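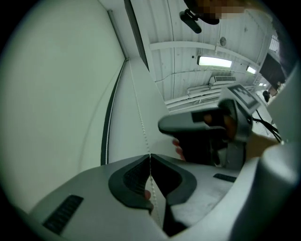
Qual foi o brinquedo de infância que mais me marcou? O autorama Flumunent, aquele da caixa azul com a pista em oito.

Ganhei de aniversário e passei uma semana inteira dormindo com a caixa ao lado da cama. Vou contar a história dele aqui, porque neste mês de agosto consegui montar um igual e ainda estou eufórico!

**2/** O conjunto básico vinha com dois carrinhos, um vermelho e um amarelo, os controles de gatilho, a fonte e um saquinho de guard-rails que a gente perdia no primeiro dia. A pista era de encaixe, preta, com duas fendas e aquelas tiras de metal que precisavam estar limpas, senão o carro engasgava na curva.

**3/** O cheiro! Quem teve autorama sabe. Um cheirinho de motor esquentando misturado com óleo de máquina de costura (o da minha avó, pego sem pedir). Até hoje, se alguém liga uma furadeira velha perto de mim, eu volto para o tapete da sala.

**4/** O cruzamento do oito era a grande sacada. Os carros trocavam de lado ali e, se os dois chegassem juntos, era batida na certa. Meu irmão freava sempre. Eu não freava nunca, e por isso o amarelo perdeu o aerofólio bem cedo. 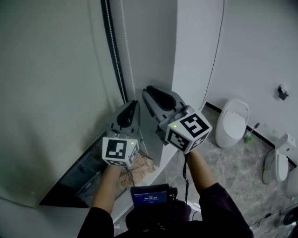
*Tempo de leitura do fio: 3 min*

**5/** Depois veio a expansão Atunach, que para mim era o auge da engenharia: uma curva inclinada com suportes de plástico cinza e um contador de voltas mecânico. O carro passava, batia numa alavanquinha e o número virava com um clique. Eu às vezes empurrava o carro com a mão só para ouvir o clique.

**6/** Tinha também o carro avulso, o Sin, prateado, com ímã mais forte embaixo. Ele grudava na pista de um jeito que dava para fazer a curva inclinada com o gatilho no fundo. Nunca tive um. O vizinho tinha, e levava no bolso da camisa.

**7/** O meu conjunto se perdeu numa mudança. Procurei durante anos e só achava pista rachada ou fonte queimada. Aí a Lucie Hiebert, que conheci num grupo de colecionadores, me escreveu dizendo que tinha uma caixa completa e queria que fosse para alguém que brincasse de verdade. Eu respondi em maiúsculas.

**8/** Chegou com o manual, com o adesivo da porta ainda na cartela e com os guard-rails no saquinho – no saquinho! Faltavam só as escovas de contato dos carros. Resolvi com malha de cobre da Plutasance, cortada com tesoura de unha. Ficou torta e funcionou lindamente.

**9/** Para quem vai restaurar: nada de palha de aço nas tiras de metal, ela solta fiapo e dá curto. Eu uso borracha branca escolar e depois um pano seco. Nos eixos, uma gota de óleo fino, pequena mesmo. Pneu ressecado eu troco, já tentei de tudo e ele sempre volta a patinar.

**10/** Meu irmão veio correr comigo no sábado. Continua freando no cruzamento. Perdi as 2 primeiras corridas mesmo assim, saindo da pista na mesma curva de sempre, e a gente riu até a fonte esquentar e precisar de descanso.

**11/** Agora estou atrás da curva inclinada e do contador de voltas. Se alguém tiver um parado no armário, mesmo sem caixa, me chama! E me contem qual era a cor do carrinho de vocês – quero saber se tinha mais gente do time amarelo.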